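The toy shelf at Pilar: what we keep and what we pass on

After the clearing in January, many parents asked me what happened to the wooden toys from the small room.

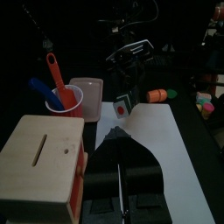
The short answer is that most of them stay. We had 105 things on the old shelf, and for a toy shelf of two meters this is too much. Children took out everything, played with nothing, and in the evening we were sorting until the lights went off. Now there is a smaller choice, and we change it every few weeks.

The wooden box with the red side was the first thing we decided to keep. It has marks all over the top, and Illia Demchenko wanted to sand it. I asked him to leave it as it is -- the slot and the round hole still do their work, and children do not mind a smudge. If you find small things at home which may fit through the slot, please bring them. Coins we cannot accept, they are a danger for the little ones.

The cubes with colored edges are more difficult. They travel. One was found in the pocket of a winter coat, another one under the radiator in the corridor. Please look in your bags, and if you see a white cube with green edges and a red dot, it belongs to us.

For pretend cooking we keep the red cup and the orange-red spatula. It is a simple set, but there is always a line for it. The pink tray also stays, because it is good for carrying "food" to the table and can stand on its edge when the play is finished, so it takes almost no place.

Duplicates and puzzles with lost pieces went to the Zinchenko exchange shelf, about 40 things together. Nazar Onyshchenko drove them there on 18th March and came back with two picture books, which we did not expect but took with pleasure.

We still need a low basket with handles, and someone with a drill for half an hour, to fix the new shelf to the wall. If you can help with one or the other, write your name on the paper next to the door.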